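About Us

Print this page | E-mail this page

August 7, 2025
By Fionnuala Ó Ceallaigh

Kilell Automation Services looks after small robot cells for companies that don't have a robot technician on staff. We work out of a single-story shop in Plalham, with a service bench, a parts room and test cells of our own. Most of our customers are within 100 miles. We set machines up, keep them on a maintenance schedule and repair them when they stop.

Gus Lyons started the business after a long run in plant maintenance, mostly on packaging lines. His first customer was Brodach, a uniform and outerwear laundry that had bought a two-arm cell for handling garments and needed somebody to keep it running. That cell is still under contract with us. Garment handling has been a large part of our work from then on, although we also service cells that pack, sort and load trays.

How we look after a two-arm cell

Customers often ask what they get for a service visit, so we describe one on this page. The example is a two-arm cell with a fixed table between white side walls, the kind we see most.

The visit starts with the power off. We wipe down the table panel and the walls, then check the bolts on both base mounts with a torque wrench. Next come the rails along the table. Lint collects in the slots of the aluminum, and if it is left there it works its way down to the wiring at the bases. We vacuum the slots and the recesses around the mounts, and we look over each wire for rubbing at the point where it enters the floor panel.

Cables on the arms get more time than anything else. A cable needs enough slack for the arm to reach the far side of the table, but too much slack will catch on a sleeve or on the other arm. We move each arm by hand through its full reach and watch the loop. Ties that have gone brittle are cut off and replaced. We do not pull them tight. A tie that pinches a cable will break a conductor inside it sooner or later, and that kind of fault is slow to find.

The grippers come next. We clean the fingers, check that they close square and replace them if the faces have worn smooth. Then the power goes on, both arms are sent to their home positions, and we compare the joint readings with the ones written down at the last visit. If a joint has drifted, we re-zero it before doing anything else.

The last step is a cloth test. We use real clothing for this, usually a jacket with a zipper, since a flat towel will not show much about how the two arms share a load.

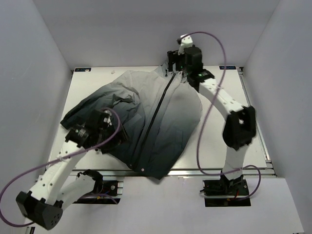

A jacket held at the collar and at one side during a two-arm grip check.

With the jacket on the table, we look at whether both grippers hold on thick and thin fabric, whether the cables stay clear of the work, and whether one arm is pulling against the other. We run 30 grips per arm and write down any that slip. The customer gets a copy of the sheet, along with a list of parts that should be ordered before the next visit.

Repairs

If a machine goes down between visits, call the shop. We stock joint housings, gripper fingers, cables and connectors for the models we have under contract, 83 part numbers at last count. Many faults can be sorted out by phone, and there is no charge for the call. When a joint has to come out, we bring it back to the bench in Plalham, rebuild it and run it overnight before it is returned.

Training

Fionnuala Ó Ceallaigh runs our operator class, which lasts 3 days. It covers safe shutdown, daily cleaning, changing gripper fingers and reading fault codes. Classes are kept small and held in our own shop. The next one is in September, and there are still places open. Customers under contract may send two people at no cost.

Where we are

The shop is at the back of the Ní Mhurchú building in Plalham. Use the side entrance and ring at the parts counter. Deliveries go to the loading door.

Related

Service contracts and what they cover
Operator class: outline and registration
Getting a cell ready before our visit
Brodach adds a second garment cell
Parts counter hours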